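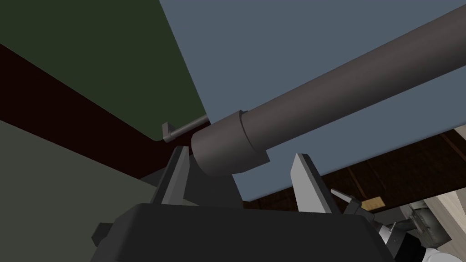 Semdale Automation Group, Demonstration Data Section

How many examples should be recorded for one kitchen task?

Posted by Himbridge_Lab
Our team is gathering demonstrations in simulation for a learning system. The task is to open the lower door of a two-door refrigerator with the right arm. We have 48 accepted runs. Should wrist views in which the fingers are open and hold nothing be removed before training?

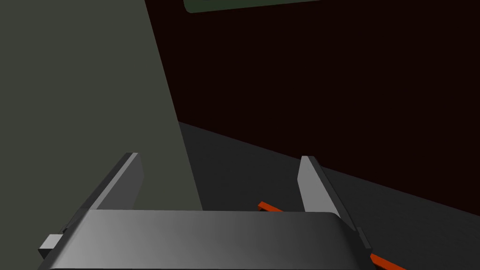 Replies

Posted by Grunitz Support
Please keep them. The approach is part of the task, and a system trained only on contact will not learn how to reach the handle. We advise 100 accepted runs per task, with 20 set aside for testing. Store each run whole, with the overview and both wrist views on the same clock. 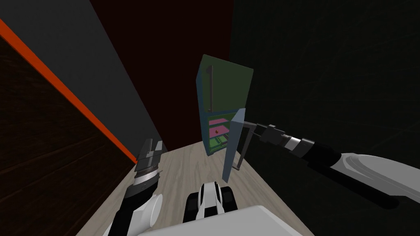

The idle arm should also be recorded, including its gripper state. Runs in which the operator pauses for more than 2 seconds should be labeled and reviewed separately.

Posted by Mitsotakis-Vlachou
We used fewer and it was fine. Depends on the door.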